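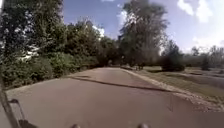 Why does asphalt crack even where no cars ever drive on it?

Mostly it's age and weather. The binder that holds the stones together stiffens as the years go by, and a stiff surface can't stretch when a cold night makes it shrink, so it splits. Water gets in, freezes, and pries the split a little wider each winter (this is why I keep nagging you about drainage!).

For this unit we'll stay with footpaths and bike paths, which get far less attention than roads and are, to my mind, a lot more fun to study. Please read the Vandville chapter in your packet before we meet again. It covers a path 2450 feet long, and Mitiku Birhane's notes on the upkeep are so clear and good-humored that I'd happily assign the whole thing twice.

Words to know: binder, base course, subgrade, crack sealing, root heave.
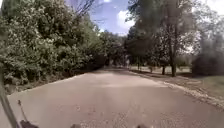 Root heave deserves a bit more time than I gave it in class, I think. Roots like the damp, airy layer just under a pavement, and as they thicken they lift whatever is on top of them. Cutting them is tempting, but it can leave a big tree unsteady, so many designers prefer to bend the route or put down a root barrier early on, while the trees are still young.

For the short paper, compare the Vandville path with the one at Clellalura. Two pages is plenty, and please do include a sketch, however wobbly! Drop it in my box by 9 in the morning, and come see me if the drainage tables give you any trouble.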